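Subject: Re: [manip-methods] Erkiris two-arm results, table clearing
List: manip-methods
Sent: Friday, 9:40

I read the Erkiris write-up twice and then the appendix, and I'm less impressed than the earlier message. Quoting it in full so people who joined the list after it went out can see what I'm arguing with.

> Hi all,
>
> Forwarding a result from the Forville group that I think deserves
> attention here. Erkiris is a way of training a two-arm policy in
> two stages. The first stage predicts which object gets moved next
> and which arm should move it. The second stage produces the motion,
> conditioned on that choice. The two are trained separately and
> joined at run time.
>
> The task is putting away art supplies: paint bottles go in the
> clear bin, brushes go in the cup. They had 80 demonstrations.
> With the same 80, a plain single-stage policy finishes 31 trials
> out of 100. Erkiris finishes 77 out of 100. Same arms, same
> cameras, same table.
>
> I don't think I've seen a gap that size from a change in structure
> alone. It suggests that most of what we call poor dexterity is
> really poor choice of what to do next. If that holds up, collecting
> more data is the wrong place to spend money.
>
> They also say it carries over to the Feletti object set with no
> retraining, although that part is brief.
>
> Curious what people think.

My reply, in no great order.

The task is a decent one. I'll say that first so the rest doesn't read as a grudge. Paint bottles and brushes on the same table are annoying in different ways. A bottle lying on its side wants to roll. A brush lying flat gives the fingers very little to get hold of, and when you have it you still have to get it upright over a cup without knocking the cup over. I've set up similar clutter on our own bench and it humbled every policy we tried. So anyone claiming that robot choice is the bottleneck here, and grasping isn't, has some work to do to convince me.
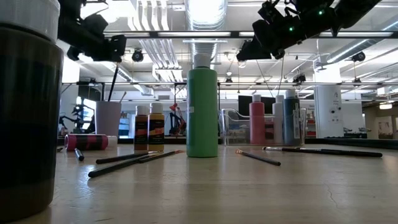
Does the 77 include trials where a person stepped in?

According to the appendix it does. The rule is that an operator may set a fallen cup upright, once per trial, and the trial carries on as if nothing happened. The main text never mentions this. The same rule is said to apply to the baseline, but there's no table showing how often it was used for either one.

That matters a lot for this task. If a policy tips the cup and a hand puts it back, the hardest failure in the whole job has been removed from the score. Suppose Erkiris tips the cup often and the baseline mostly fails earlier, fumbling its first bottle and timing out. Then the rescue rule helps one and does nothing for the other. I can't tell from the paper if that's what happened, and I don't think a reader should have to guess.

Next, the baseline. The earlier message says "same arms, same cameras, same table," and I accept that. What differs is the labels. Stage one of Erkiris is trained on the name of the next object and the arm that should take it, and somebody had to mark up all 80 demonstrations by hand to get that. The single-stage policy never sees those labels in any form. So we're comparing a model with extra supervision against a model without it and giving the credit to the two-stage structure. The obvious control is a single-stage policy with the same labels as an extra output. It's cheap to run. It may well close half the gap, or none of it, and either answer would teach me more than the headline number.

I'd also like to know who picked the order in the demonstrations. If the operators were told to do bottles first and brushes second, then "what to do next" is nearly a fixed list, and a stage that predicts a fixed list is going to look very smart. The paper says demonstrators were "free to proceed naturally." People proceeding naturally on the same task all day settle into a habit by lunch. A simple count of how often each object came first would settle it, and it isn't in there.

Then the starting layouts. One hundred trials sounds like plenty, and for telling 31 from 77 it is plenty, provided the trials are independent. The appendix says layouts were "drawn from the collection protocol," which I take to mean the evaluation tables were set up the way the training tables were. Fine for a first result, but then don't write "cluttered scenes" in the title. And were both policies run on matched layouts, with the bottles put back on marks? Or did somebody reset by eye, run one policy on Monday's clutter and the other on something a little kinder? On our bench, moving the cup a hand's width toward the wrong arm is enough to wreck a run.

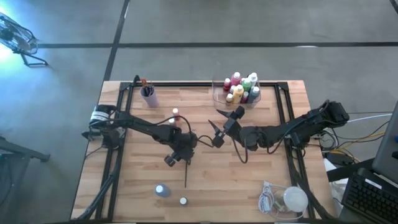 Which brings me to the handoff business. The paper makes a point of saying that the two arms can pass a brush across the middle of the table, and that choosing when to do this is where stage one earns its keep. I looked for the number and there isn't one. How many of the successful trials contained a handoff? How many attempted handoffs ended with the brush back on the table? If the policy mostly avoids passing and just reaches further with whichever arm it started with, then the second arm is mainly a way of covering more table, and a dumb rule (left arm takes left side, right arm takes right side) ought to be in the comparison. I'd bet on that rule doing better than 31. I wouldn't bet on it reaching 77, but I'd want to see it.

On the Feletti objects: the section is one paragraph with no trial count and the phrase "qualitatively similar behavior." I'd ask the list to treat that as no result until there's a table.

What would change my mind is not very much work:

- scores with and without the cup rescue, for both policies
- the label-matched single-stage baseline
- the left/right rule as a second baseline
- a tally of handoffs tried and completed
- the raw outcome of every trial, even as a text file

For what it's worth, we tried something in the same spirit last December using the Sydorenko codebase, with a chooser sitting on top of an ordinary motion policy. The chooser was nearly always right about which object was next. The arm then missed it. We ended up with a policy that had excellent plans and a lot of brushes on the floor, and when we looked at where trials died it was contact, over and over. That's one bench and one set of grippers and we never wrote it up, so weigh it accordingly. But it's the opposite of what the earlier message wants to conclude, and I'd be slow to move a data budget on the strength of one paper that hasn't split its failures by cause.

I do think the two-stage idea is worth trying, and I'd like it to work. The motion stage gets a simpler job when it's told which bottle to go for, and with only 80 demonstrations that could easily be worth something. My complaint is with reading 31 versus 77 as a measurement of that one thing. At least three things changed between those two numbers.

If anyone here has the Erkiris code running, could you check one detail for me? In the config, the time limit for a trial appears in two places with different values, and I couldn't work out which one the evaluation script reads. If the two-stage policy was given the longer limit, that's another item for the pile. If both used the same one, I'll happily drop it.

I can share our reset sheet and scoring form with anyone who wants to rerun this on their own table. Write to me off list, the archive strips attachments.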